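Início | Edição atual | Números anteriores | Submissões | Contato

3.2 Disposição dos objetos pessoais sobre a superfície de trabalho

O levantamento realizado em Rurkunthorpe abrangeu 180 domicílios e resultou em 1718 registros de objetos de pequeno porte depositados sobre mesas. Consideraram-se de pequeno porte os recipientes flexíveis destinados ao transporte de pertences: bolsas com zíper, estojos, porta-moedas e similares. Foram excluídos da contagem os recipientes rígidos e as sacolas de compras, tratados na seção 4.

Cada registro foi codificado segundo três variáveis: material aparente do recipiente, tipo de fechamento e distância ao objeto vizinho mais próximo. A codificação do material baseou-se apenas na aparência externa, sem manuseio. Quando o material não pôde ser determinado com segurança, atribuiu-se a categoria genérica "têxtil" ou "superfície brilhante", conforme o caso. Esse procedimento reduz a resolução da variável, mas mantém a comparabilidade com a escala de Pintér, na qual as categorias de material também são definidas por inspeção visual.

A distância entre vizinhos foi medida de borda a borda. Acessórios presos ao recipiente (fechos, argolas, puxadores, chaveiros) foram computados como parte do contorno, de modo que um porta-moedas com um fecho metálico estendido sobre o tampo tem sua borda deslocada para a extremidade do fecho. A regra tem efeito mensurável nos pares em que um dos recipientes é macio e sem base definida, pois o acessório tende a ser o elemento mais próximo do vizinho. A Figura 2 mostra um par desse tipo sobre tampo bege: bolsa vermelha com zíper e peça de tecido em branco e cinza-azulado, com pequeno fecho metálico.

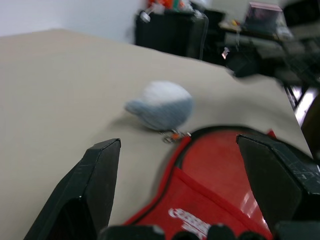 Figura 2. Par de recipientes flexíveis em tampo de tom claro. A borda superior da bolsa vermelha quase alcança o fecho metálico da peça de tecido.

Para a classificação em "par contíguo" adotou-se o limite de 10 cm. Acima de 100 cm, os objetos foram tratados como independentes, ainda que ocupassem o mesmo tampo. Os valores intermediários formam a classe "par frouxo", cuja interpretação é menos direta: a classe reúne tanto objetos depositados em momentos distintos quanto conjuntos desfeitos pelo uso da mesa. O protocolo Retance, aplicado anteriormente em Zarelden, não distingue essas duas situações, e os dados aqui obtidos tampouco permitem separá-las.

A cor do tampo foi registrada como covariável. Superfícies claras e foscas facilitam a delimitação do contorno de recipientes escuros ou saturados, mas dificultam a de tecidos pálidos, cuja sombra pode ser confundida com a borda. Nesses casos a medição foi repetida por um segundo codificador e adotou-se o menor dos dois valores. As divergências concentraram-se nos recipientes arredondados de tecido e não alteraram a distribuição das classes.

Artigos recentes
Tipos de fechamento em estojos domésticos: proposta de codificação
Zarelden: notas sobre o protocolo Retance
Recipientes rígidos e sacolas em mesas de uso misto
Sombras e erro de contorno em tampos claros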